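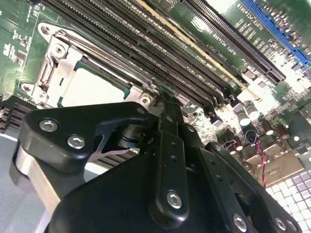

Memory slots and a slot marked SLOT2 PCIe3 x16 on a green server board.

Opinion | Winter Sports
3 min read

Keep the waves, change how we fill them

Every March the Citley ski marathon sends its field off in waves, and every March the same argument starts before the wax is off the skis. Your wave depends on your finish the year before. If you didn't race the year before, you start in the last wave, no matter how fast you are.

I think the rule should go. I have no complaint about waves themselves. A narrow trail can't take the whole field at once, and the first climb after the lake is only wide enough for two people doing herringbone. My complaint is with using a single result from a single race.

Look at who it hurts. A skier who has a baby, breaks a wrist or gets sent to work somewhere without snow misses one season and goes to the back. She then spends the first 20 minutes standing in line on a hill, stepping on other people's poles. Her time is poor because of the hill, so the next year she is seeded on a poor time. It can take three seasons to get back to where she was.

It hurts the slower skiers too. They are out for a long day and don't need someone shouting "track" behind them at the first turn. I have been the one shouting. I was polite about it, but I still wanted them to move over.

The Bonwood 80 does it better. Skiers can send in a result from any of 12 listed races over the last two winters, and the organizers adjust for the course. The adjustment is rough, and people grumble about it, but I have started there twice and never stood still on a climb.
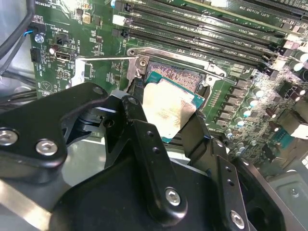 Helge Lundgren takes the other side and has told me so on more than one bus ride back to the parking lot. His view is that a race should reward the people who come every year, and that a flat course with a tailwind tells you nothing about how someone will do on the lake. "You earn your place here, on this snow," is how he puts it.

I have some sympathy with that. Small races live on regulars. But a regular can be thanked in other ways, with a cheaper entry or a low bib number. The start order should be about speed, and about getting people up that climb without broken poles.

There is also the matter of work. Somebody has to check the results, and I know the race office is stretched already. Limit it, then. Take outside results only from skiers who have none from last year, and close the list a month before the start. Anyone who sends nothing in goes to the last wave, same as now.

Try it for one season and compare the wait at the climb. If it is just as long, I'll drop the subject and ski from wherever they put me.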